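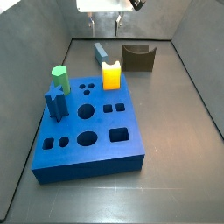

Progress report: Breltholm sorting bench, July

Prepared for the Wukville Shared Workshop equipment fund

Where the build is up to

The sorting bench is now standing and the arm runs over it under its own program. At the last report we had a bare arm bolted to a trestle and no walls. The enclosure now has its left, back and right sides in grey, with a grey floor, and the front is open so we can reach in and reset pieces by hand. The gripper hangs from a white mounting plate and has two thin metal fingers with angled tips.

The test object is the blue foam shape sorter. We chose foam so that a bad move costs us a dent and not a bent finger. The pieces in use include a blue star, a green eight-sided column, a yellow block with a half-round notch, a slate-blue bar and a dark grey block with a curved top. For each run they are set out partly on the foam and partly on the floor behind it, so the arm has to work at two heights.

What was done this period

The walls went in over two weekends. They were first painted white, and the glare upset the camera badly enough that we repainted in matte grey. That used up the paint allowance but has fixed most of the trouble. There is still a bright patch high on the left wall, near the corner. It has not caused a missed pick so far.

The control board was replaced with a Devum unit after the first one kept dropping its connection. The new one has held up. Cable routing at the top of the arm is temporary and will be tidied once we stop changing things.

We have logged 294 pick attempts since the floor was fixed down. The green column is the easiest piece. The star is harder, as the fingers can land on a point instead of in the hollow between two points and the piece turns as it lifts. It is also nearly the same blue as the foam, and the camera loses it when it stands on the block. We may put a strip of tape on its top face. The bar is fine from the side and poor from the end.

Putting pieces into holes has only been tried by jogging the arm by hand. We don't want to claim any progress there yet.

Money

The fund has covered the arm mount, the wall sheets, the paint and the Devum board. Fingers were cut in the workshop from stock on hand. One item is over budget, the power supply, which we bought from Aydoğan after the cheaper one was out of stock. The difference was paid by members and we are not asking for it back.

Problems still open

The floor marks easily. There are light scratches toward the front from sliding the foam block in and out, and we would like to cover that section before open night.

The foam block also creeps when the arm pushes down on it. Two locating pegs under the block should stop this. They are drawn up but not made.

The emergency stop works but is mounted too far from the open side. It will be moved before anyone outside the build group uses the bench.

Next period

Fit the pegs and move the stop button. Finish the cable run. Start placing into the large round hole near the middle of the block, then the oval one closer to the front – the small holes can wait until the block stays put. We have booked the bench for 8 sessions, all on Friday evenings, and fund members are welcome to come by and watch.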